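Notebook, Tuesday, bench 2

Picking up from yesterday's page. The gray top got its second coat of Clovuvis matte oil before I left, and it had all night to cure. No tack this morning when I pressed a thumb on the back corner. I still went over it with a dry cloth before putting anything down.

Reason for redoing the layout: small stuff keeps drifting. Caps end up in the brush jar, bottles end up on the shelf over the sink, and the slotted box gets used as a shelf for coffee. We lost most of a morning in March looking for one lid that was under the Derker catalog the whole time.

Plan for the bench

Everything that gets handled in a session lives at the left end. The rest of the top stays clear for whatever is being worked on. Shared tools go back on the wall when done, same as before.

The tray is the white rectangular one with the rounded corners. I tried the deep Pemudow bin first and didn't like it, you have to reach down into it and short items vanish at the bottom. The tray has a low rim, enough to stop a bottle from rolling off if it gets bumped, and you can see what's in it from the doorway.

The wooden box stays next to the tray. I thought about moving it to the right side but then you reach across the work to get to the slot, and sleeves catch. Left it where it was.

Surface

The matte finish is better under the overhead light than the old satin, much less glare. Streaks do show though. Wiping front to back leaves faint lines, and so does wiping with a cloth that has any polish left in it. Tried three cloths:

Blue shop towel — lint, no.
Old T-shirt — fine dry, smears when damp.
Microfiber from the Tan order — best of the lot, still leaves something when the light is low.

I don't think the streaks are worth a third coat. If somebody else feels strongly, there is 424 ml left in the can by the scale, minus whatever the can itself throws it off.

Getting the tray straight

Squared the tray to the left edge by eye, then checked it with the steel rule. Inside length came out at 59 cm on the rule, so it fits the cupboard shelf too if we ever need the bench empty. Marked the back corners in pencil on the gray. The pencil wipes off with a damp cloth, so it'll need tape or a paint pen later.

Bottles go on their side. Upright they get knocked over by whoever is working next to them, and on their side they're already down. Check the cap is tight first. Round things go toward the top of the tray, away from the hand.

State of the left end, with the red bottle lying down and the yellow round piece up near the top of the tray:

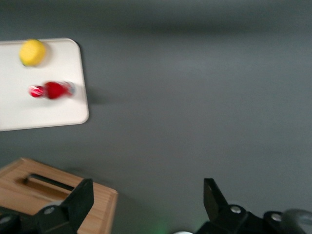

Still to do

Tape for the tray corners. White is no good, it'll look like part of the tray. Dark green if there's any left.

Label for the slotted box. Keep it off the top face, the grain there is nice and the adhesive we have pulls finish.

Move the Pemudow bin under the bench and use it for offcuts. It's a decent bin, just wrong for this.

Reorder microfiber, same as last time. Check the invoice for pack size, I think we got two packs and one has gone to the other room.

Look at the surface again Friday with the lamp low and from the side. If the lines are still bothering me I'll try buffing a patch at the back where it won't matter.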